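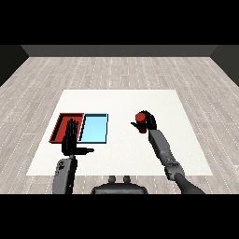 Chaltu Worku reckons you shouldn't touch chapter three until the lit review is done, and she said so twice on the phone. Fair. I ignored her.

2020-06-09, day 11 of the thesis push. Wrote 519 words before lunch, cut 81 of them after. Supervisor wants the Betham chapter by friday week, no idea how. Library's still shut so I'm working off old notes from January, half of them illegable.

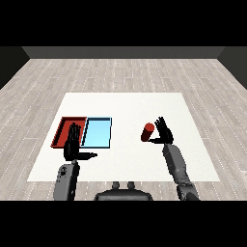
Red tray on the left, white table.

Anyway. Total is 3,015 now. Tea, then footnotes. Might even ring Chaltu back.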